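Section 5. Preparing the Towel Folding Station for a Shift

5.1 This section applies to attendants at the Dedar laundry whose station has been converted to the Oltine folding system. The system folds standard towels. Attendants remain responsible for sorting, inspection and all items the system sets aside.

5.2 Before starting the system:

1. Log in at the Tratix panel and confirm that the station status reads Standby.
2. Spread the dark cloth over the full work surface. Light creases are acceptable – raised folds are to be smoothed by hand.
3. Place the basket and the white container at the far corners, on opposite sides.
4. Keep the area between them free of personal items. 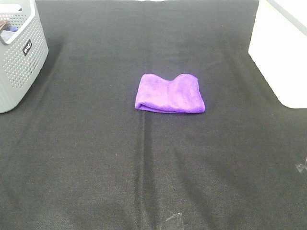

Figure 5. Work surface with basket, white container and one folded towel.

5.3 Select Start and step back behind the floor line. The system will not begin while the gate is open.

CAUTION: Do not reach over the work surface while the status light is green. Press Pause and wait for the light to turn amber.

5.4 If two towels in succession are rejected, pause the system and fold the remaining load by hand. Record error code 655 in the shift log.

NOTE: Hand folding counts toward attendant hours as before. Output figures from the panel are used for maintenance planning only and are not part of individual reviews.

5.5 Attendants transferred from the Chiba line must complete the panel training before working alone at this station.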